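I'd been meaning to get out to the Dumlao guitar workshop ever since I bought my second-hand Dumlao requinto (number 371, with a dent by the soundhole that I've grown fond of). Last week they finally had an open day that didn't clash with work, so I got in the car at some awful hour, drove 193 miles with a thermos between my knees, and arrived ten minutes before the doors opened. There was already a line!

The shop is in the back half of an old feed store in Turik. You go in past the office and the first thing that hits you is the smell, cedar mostly, with hot hide glue underneath. I'd happily have stood there all morning, but Benjie Cabrera was rounding us up for the first tour and he does not wait for people who stand around sniffing.

We started in the wood room. Everything is stacked on edge with thin sticks between the boards, and each set has a date penciled on the end. The oldest spruce they have was cut 53 years ago and came from a piano maker who was closing down. Benjie let us hold a piece by the corner and tap it, and oh my, it rang like a plate. Then he handed over a newer board that looked every bit as nice to me and it went thunk. I asked if he'd still use that one. "For a brace, maybe. Or a shelf."

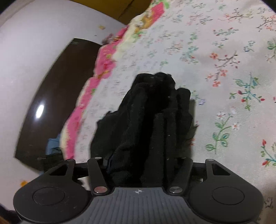

*Prenine Players' Newsletter, p. 10*

After that we squeezed into the bending room, where Percy Huanca was doing sides for a small-bodied classical. He does it all by hand on a hot pipe, with a wet rag and a spray bottle, and he talks the whole time he's doing it (football, his knees, the price of rosewood). I was so caught up in the football that I missed the moment the flat strip turned into a waist. He held it up against the mold and it dropped right in. One of the kids in our group clapped, and then we all did, and Percy went a bit pink.

I asked him about fan bracing, as I always do, because I've read far too many arguments about it online. His take is that people worry over the number of fans and forget to ask how thick the top is. He thins his by flexing them in his hands and listening, and he only gets the calipers out at the end to write the figure down. I can't say I followed all of it, but I did go home and flex a cereal box.

Lunch was soup and rolls in the yard, and very good soup too. I sat next to Charito Mangubat, who does the French polishing, and she told me that a full finish takes her most of February if the weather stays damp. She won't hurry it. They tried a spray lacquer a few years back on a model called the Grallow, and she makes a face whenever the name comes up. I played one later and rather liked it, though I kept that to myself!

The afternoon was the part I'd really driven for. They set out a row of finished guitars in the front room and let us play anything we wanted, as long as belts and jackets came off first. I went back three times to a cedar-top with plain pegs and no fancy inlay. Big warm basses, and the high E sang without any effort from me, and I need all the help I can get up there. Hollis Mercado from our Thursday group played the same guitar after I did and it sounded like a completely different instrument. Humbling.

The waiting list is two years and you pay a third up front. Parking is on the gravel across the road, and go early if you want the first tour, as the later ones were packed. I've put my name down for the cedar. Don't tell my husband until I've sold the banjo.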